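The Yellow Shelf

The store on Tiston Street was closing for good at six, and I got there at half past four with 90 dollars in my coat and no plan at all.

I love a closing sale. I love the handwritten signs and the way strangers start talking to each other over a bin of extension cords. Dakarholm Home & Hardware had been on that corner since before I could ride a bike, and my grandmother bought every curtain rod she ever owned there. I figured I would get a broom, maybe say goodbye to the smell of the paint aisle.

Then I saw the shelf!

It was yellow. I mean yellow like a school bus on the first sunny morning in May, yellow like mustard on a ballpark hot dog, and so shiny that the ceiling lights swam in it. It had been the store's own display for as long as I could remember, back by the key machine, and I had walked past it a hundred times without once thinking a person could own it.

"Is that for sale?" I asked the woman at the register.

She looked at it, then at me. "Everything's for sale, hon. Even the stool I'm sitting on."

"How much?"

"Can you lift it?"

I couldn't, but I said yes, and she said forty. I would have paid the whole 90 and thrown in the coat.

My brother came with the truck. He is a patient man, and he only asked me twice where on earth I meant to put it. I told him the front room, under the window, and he said the front room was green. I said that was exactly why! We took the door off its hinges to get the thing in, and then we stood there in our socks, breathing hard, with the whole room looking like somebody had opened the curtains.

That left the question of what to put on it. I had opinions. I had lain awake having them. No books, no ferns, none of those little ceramic birds from my aunt. A color like that wants black, plain and round at the bottom, with plenty of room in between – and a low yellow step left bare underneath, so your eye has somewhere to land.

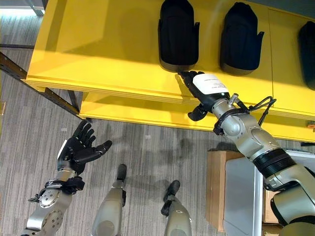 My brother wanted them closer together. He said they looked like they weren't speaking. I said they looked like they were waiting for a bus and enjoying the morning, and we went back and forth like that until the pizza came from Hsiao's, and we ate it on the floor with our backs against the green wall.

"You know," he said, with his mouth full, "she'd have liked it."

He meant our grandmother. I passed him the last slice and got up to turn on the lamp.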